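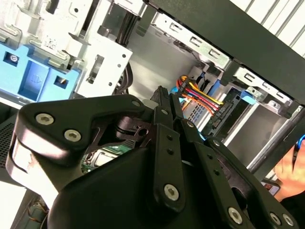 Who Pays for Finding Things Out?

A question for readers aged nine and up, by Theano Stergiou

You have probably seen a headline like this: "Scientists find new hope for people with illness." It might be on a newspaper at the shop, or on a phone someone is holding on the bus. It sounds wonderful. Then you grow a year older, and the illness is still there, and there is another headline that sounds just the same.

I am a suspicious sort of person. When I see that kind of headline I want to know three things. Who did the work? Who paid them? And what did they really find? You are allowed to ask those questions too, even if you are nine, and even if the grown-up you ask has to go away and look it up.

Let's take the middle one, because people talk about it least.

Where does the money come from?

Medical research is the job of finding out how bodies work, why they go wrong, and what might help. It costs a lot. You need people who know what they are doing, and those people need to be paid, the same as bus drivers and teachers. You need rooms, fridges, computers, chemicals, and somebody to mend the fridge when it breaks down on a bank holiday.

The money comes mostly from these places.

The government. It collects taxes from people and businesses, and uses a bit of that money for research. When your family buys something like a bicycle, part of the price is tax. A very tiny crumb of it may end up in a laboratory.

Companies that make medicines. They spend money on research because they hope to sell a medicine at the end.

Charities. They ask people to give. All those sponsored walks, cake stalls and charity shops add up.

Universities. They have some money of their own, though most of them will tell you it isn't enough.

What is a grant?

A grant is money given for a particular job. It isn't a loan, so you don't have to pay it back. It isn't a present either, because you can't spend it on whatever you like.

Suppose Telmo Robles is a scientist who wants to find out why some people's kidneys stop working well. He can't just start. First he writes a very long form. He has to explain what he wants to know, how he will find out, how long it will take and what it will cost. Other scientists read the form and argue about it. Then somebody says yes or no.

Usually it is no. I want you to know that, because films about scientists leave it out. In films a scientist has an idea in the bath and runs down the street. Real scientists have an idea in the bath, fill in a form, wait half a year, and get a letter that begins "We are sorry".

Is the form a good idea?

Partly. If you gave money to anyone who asked, you would pay for some very silly things. Somebody has to check.

But checking has its own troubles. The people who check are human. They may like ideas that sound like their own ideas. They may choose a safe plan that will probably work over a strange plan that might teach us far more. They may trust an old professor with a famous name and feel less sure of a young scientist they have never heard of. Some funders try to fix this by hiding the names on the forms. Does it help? People disagree, and I would like to see more proof before I cheer.

A story about a school

Imagine your school has £500 for finding out how to stop children catching colds. Three pupils want it.

Fotis wants to give everyone a new kind of hand soap. He says it is certain to work.

Filippos wants to open the windows in half the classrooms, keep them shut in the others, and write down who is off sick. He says he has no idea what will happen.

Gregor wants to make a big poster that says COLDS ARE BAD.

Who should get the money?

Lots of people pick Fotis, because he sounds so sure. I wouldn't. If he is already certain, what is he trying to find out? And how would he know it was the soap? Perhaps colds were going to drop off anyway as the weather got warmer.

I would give it to Filippos. He has two groups to compare, and he has said out loud that he might be wrong. His plan isn't perfect. The children in the windy classrooms might complain, and one classroom might have had more colds to begin with. But at the end he would know something he didn't know before, even if what he learned was "windows made no difference that we could see".

As for Gregor, I have nothing against posters. Posters can tell people that an illness exists and what to look out for, and that can matter very much. But a poster doesn't discover anything. When a charity says it spends money on "fighting" an illness, it is fair to ask how much goes on research, how much goes on looking after people, and how much goes on posters. All of those might be good answers. You just ought to be able to find out.

Can you trust research if a company paid for it?

Let's make up a company and call it Zellton. Zellton sells cough syrup. Zellton pays for a study, and the study says that Zellton cough syrup is marvellous.

Does that mean the study is wrong? No. The people who did it may have been careful and truthful. Lots of useful medicines were tested with company money.

Does it mean you should look twice? Yes, I think so. Here are some things to look for.

Did they say who paid? Good studies tell you. It is often in small writing near the end.

Did they say what they were going to measure before they started? If they measured twenty things and only told you about the one that came out well, that's a cheat. It's like throwing a ball at a wall and then drawing the target round the place it hit.

What did they compare it with? Most coughs go away by themselves. Syrup has to do better than waiting.

Has anyone else tried it? One study is one study. If a second team, who don't get paid by Zellton, finds the same thing, I start to believe it.

And it isn't only companies. A charity wants people to keep giving, so it may make a small result sound large. A university wants to be in the news. A scientist wants the next grant. Everybody wants something, including me. I want you to finish reading this.

Why does it take so long?

Think about growing a plum tree from a stone. If you dig it up every week to see how it's doing, you'll kill it. Some questions about bodies are slow like that. If you want to know whether something keeps people well for ten years, you need ten years.

Grants, though, are often short. Imagine a scientist with a grant that lasts 3 years. She spends the first one hiring people and getting permission. She spends the last one writing forms for the next grant. That leaves a rather thin slice in the middle for the actual work. If the next grant doesn't come, the people she trained go off and find other jobs, and what they knew goes with them.

This is hardest on people near the start. They often have no savings of ideas, helpers or equipment to fall back on. Some of them leave research completely. Did we lose somebody who would have found something important? We can't tell, and that bothers me more than the failures we can count.

Couldn't they just have more money?

Grown-ups who work in research nearly always say yes. They may be right. But notice that if you ask a baker whether people should buy more bread, you can guess the answer.

Money spent on research can't also be spent on nurses, or on roads, or on schools. More money for one illness may mean less for another. Illnesses with lots of famous supporters sometimes get plenty, and illnesses you have never heard of sometimes get hardly any, even when they hurt people just as badly. Is that fair? I don't think it is. How would you share it out? By how many people are ill? By how ill they are? By how close we are to an answer? Try it with someone at home and see how long it takes before you disagree.

Words you might meet

Funder: whoever gives the money.

Trial: a test of a treatment with people who have agreed to take part.

Peer review: when other experts read the work and look for mistakes. They do miss some.

Breakthrough: a word in headlines. Be careful with it.

Something to try

Find a news story about a medical discovery. With a pencil, underline who did the work. Put a circle round who paid for it. Put a wavy line under the words "may", "might" and "could". If you can't find anything to circle, write a question mark at the top and go looking for a longer version of the story.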